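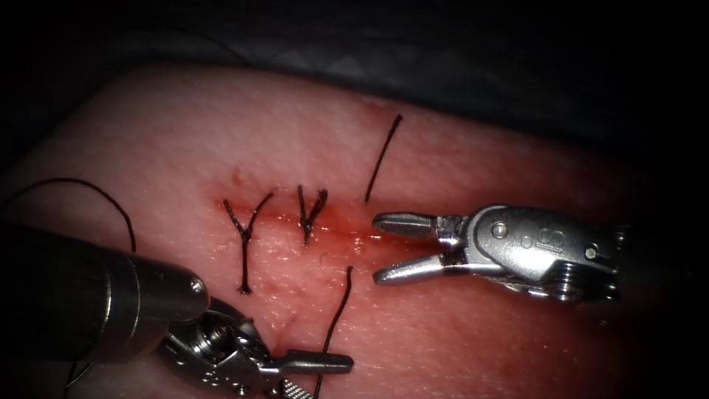
Ondier opens its advertising screens to small shops

Ondier, the company behind the advertising screens on Edorar's bus shelters, will let small businesses book them by the day from January. Until now the shortest booking was a month, which put the screens out of reach of most independent shops and cafes.

The new bookings will be made through a website built by Nivton, a software firm in the same town. A shop picks its shelters, uploads a still advert and pays by card. Adverts are checked by Ondier staff before they go up, and moving adverts will not be accepted at first.

A day on one screen will cost £12 on weekdays and £23 at weekends. Each advert is shown for six seconds at a time, in turn with the others booked for that shelter.
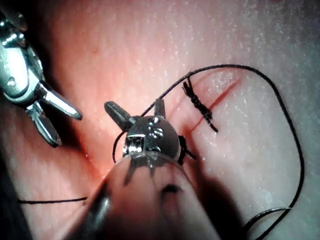 Ondier has also put out a short guide to designing for the screens, written with the print shop Chatzigeorgiou. It asks for no more than five words in the main line and warns against thin lettering, which is hard to read from across a road. Strong contrast is the main advice -- a dark shape on a plain, pale ground, much as black thread stands out on a pink pad. Photographs with a lot of small detail are best kept for leaflets.

Chatzigeorgiou will prepare artwork for anyone who does not want to do it themselves. Prices are on a card at the counter, and existing print customers can have an old leaflet reworked to fit the screen. 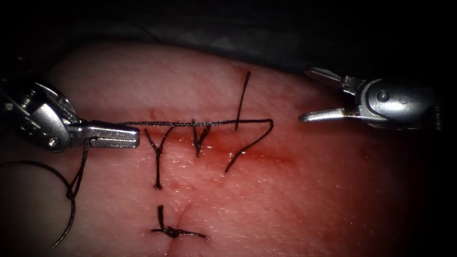
How to sign up

Businesses with an address in Edorar can register on the Ondier website from 30 August 2025. Registration is free and does not commit you to a booking. Market traders without fixed premises can use their pitch licence as proof of address.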